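Le petit déjeuner à l'école ne doit plus dépendre de l'adresse

Tribune publiée le 29 avril 2025

Le conseil intercommunal se prononcera en mai sur l'avenir du petit déjeuner servi dans les écoles primaires du territoire. Deux options lui sont soumises. La première maintient le dispositif actuel, réservé aux établissements qui en font la demande et disposent d'un local adapté. La seconde l'étend à toutes les écoles, sans condition de ressources ni dossier à remplir. L'association Drusier, qui intervient dans ce domaine depuis la création du dispositif, soutient la seconde option et souhaite en exposer les motifs.

Le système en vigueur repose sur l'initiative des équipes éducatives. Il a permis à des projets de qualité de voir le jour, notamment à l'école Hakala, où 249 élèves ont accès chaque matin à une collation avant le début des cours. Il a aussi produit des écarts difficilement justifiables. À l'école Dinari, située à 2 kilomètres de là et dont l'effectif est de 230 élèves, aucune distribution n'a lieu. Le bâtiment ne compte pas de réfectoire, la direction a changé à plusieurs reprises et le dossier n'a jamais été déposé. Les familles n'y sont pour rien.

On nous objecte que le petit déjeuner relève de la responsabilité des parents. Le principe n'est pas contesté. Mais les horaires de travail décalés, les trajets du car scolaire et l'ouverture de la garderie avant sept heures et demie font que beaucoup d'enfants quittent le domicile sans appétit et arrivent en classe le ventre vide. La collectivité organise déjà l'accueil du matin. Il serait cohérent qu'elle organise également ce que l'on y mange.

L'objection budgétaire mérite un examen plus attentif. Le cabinet Cliltasen, chargé de l'étude préalable, estime que l'extension augmenterait d'environ 30 % l'enveloppe consacrée à la restauration scolaire. Cette estimation suppose toutefois que chaque école passe ses propres commandes. Un groupement d'achat commun, adossé au marché existant des cantines, en réduirait sensiblement le montant. Nous demandons que cette hypothèse soit chiffrée avant le vote.

Reste la question du contenu des repas, trop souvent traitée en fin de réunion. Du pain, un produit laitier et un fruit constituent une base raisonnable. Il n'est pas interdit d'y ajouter, à l'occasion, une préparation plus festive, pourvu qu'elle ne devienne pas la règle et que les produits sucrés industriels restent exclus de l'offre ordinaire.
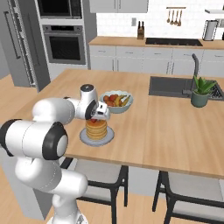
Le temps accordé au repas compte autant que sa composition. Une collation avalée debout dans un couloir, cartable sur le dos, ne remplit pas sa fonction. Nous proposons une plage de vingt minutes, encadrée par le personnel périscolaire et comprise dans ses heures rémunérées. Les agents concernés doivent être associés à la rédaction du cahier des charges, ce qui n'a pas été le cas jusqu'à présent.

L'association Drusier invite donc les élus à retenir l'extension à l'ensemble des écoles dès la prochaine rentrée et à prévoir une évaluation publique au terme de la première année scolaire. Elle se tient à la disposition des services pour participer à la préparation du groupement d'achat.

Le bureau de l'association Drusier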